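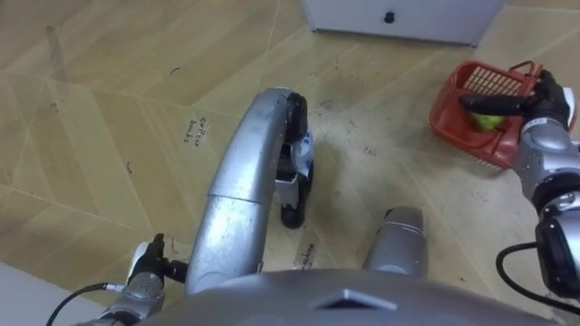
About us

Clotholm is a small home-skills school. We teach people how to run a house — shopping, putting the shopping away, cooking something with it, sweeping up after. That's it really. Started small, still fairly small, most of our students come because a friend came first.

Two rooms and a kitchen, upstairs from the Stitero fabric store. Door is on the side street, green buzzer, push hard.

What we teach

Fruit and vegetables. Picking them, carrying them, keeping them. First thing everybody does, whatever course they signed up for. You get a basket and a short list and you fill it. Limes, lemons, onions, whatever came in that morning. Hard things at the bottom, soft things on top, nothing with a bruise next to anything without one. Sounds like nothing. People are surprised how much they throw out at home, and how much of that starts in the bag on the way back from the store.

Putting away. Where things go and why they keep ending up somewhere else. We use paper labels a lot, handwritten, stuck wherever they're needed — shelves, drawers, the floor. Take them off when you don't need them anymore. Some students have kept theirs up for years, fine by us.

Plain cooking. Soup, rice, eggs, beans, one roast, a couple of salads. Lime and salt on nearly everything, you'll get used to it. No fancy equipment, and you won't be asked to buy any.

Floors and surfaces. Sweep first, then mop, then leave it alone untill it dries. We do the corners. We do under the stove too.

Packing and moving. Short course, only in July. Boxes, baskets, what to wrap and what to just carry on your lap.

About baskets

We get asked about these more than anything so here it is. We like plastic ones with open sides for produce. Air gets through, you can see what's going off, and you can rinse the whole thing in the tub. A handle that folds or loops over the top is good, check it will take the weight before you leave the store with it full. Cloth bags are fine for bread and dry stuff. Wicker looks nice and is miserable to clean once something has leaked in it.

Don't stack full baskets. Don't keep onions and potatoes in the same one. Limes last a lot longer in the fridge, but leave a few out if you use them every day.

How the classes run

Each session is 90 minutes. The first bit is talk, short. Then you work, and we come by and help. There's no test. At the end everybody cleans up, teachers too, and whatever got cooked gets eaten or goes home in a tub (bring one, we are always out).

Groups are kept small, we stop at 19 and would rather have fewer. Under 16s come with an adult. Flat shoes please. Aprons are on the hooks, wash hands before you take one.

A lot of the work gets done at floor level — sorting, packing, sweeping — so if kneeling is hard for you tell us when you sign up and we'll set you up at a table. No problem at all, several regulars work that way.

Where it came from

Clotholm began as a cooking evening in the back of Coşkun, the grocery two doors down. They had the produce, we had a stove and a folding table. People stayed on to ask how to keep parsley and how to get oil out of a tablecloth, and that turned into the other courses. When the rooms over Stitero came free we took them, painted over a weekend, badly. It has been painted since.

Coşkun still supplies most of our fruit and vegetables. Often the odd shaped ones, which we prefer for teaching as you learn more from them. What's left at the end of the week goes to the Prero lunch club, they collect.

As of the last newsletter 1252 people have taken at least one course with us. Plenty have taken the same one twice. Plain cooking mostly.

What we don't do

No catering, no cleaning service, no organizing visits to your home. We've been asked, we don't have the hands. No diets either — ask your doctor. And we don't sell baskets, though Coşkun usually has some by the door.

Fees

Pay by the session or by the course, whichever's easier. The course works out cheaper. Ingredients included. If money's tight say so on the form, there's a box for it, nothing else to fill in and no proof needed.

Signing up

Paper form at the front desk or at the Coşkun register. You can email as well but we answer slowly in the summer. If a course is full we put you on the list and call when a place opens, so please write your number clearly. Missed a session? Come to the same one in the next round, no charge.

Lost property is in the box under the coats. At the moment that is 2 umbrellas, a child's sweater and a very good peeler. Please come get the peeler.

Page updated 26/07/2023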